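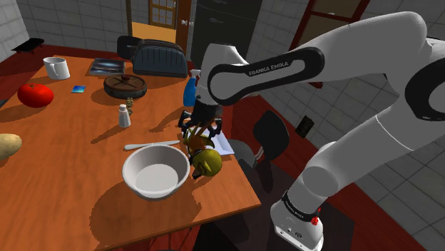
Image credit: Ok-hee Ban / Nirkance

Home | Newsletter | Archive | Contact

Glaze and food contact: revised limits for the Lusdale kiln

Members who fire tableware at Lusdale should note a change to the glaze rules, effective in September. Any bowl, plate or mug meant for food must carry a liner glaze from the approved list. The list now has 14 entries. Three matte glazes were removed after they changed color in the vinegar test.

The test itself is unchanged. Half of a fired tile is placed in white vinegar for three days at room temperature, then rinsed, dried and compared with the dry half. A visible shift in color or gloss is a fail. Submit one tile per glaze batch, mixed to at least 100 grams, with the batch date scratched into the back.

Large white bowls remain the most common source of crazing complaints. Check the fit of the clear glaze on your clay body before committing a full shelf. Tiles can be left in the gray bin by the kiln room door. Results are posted within seven days.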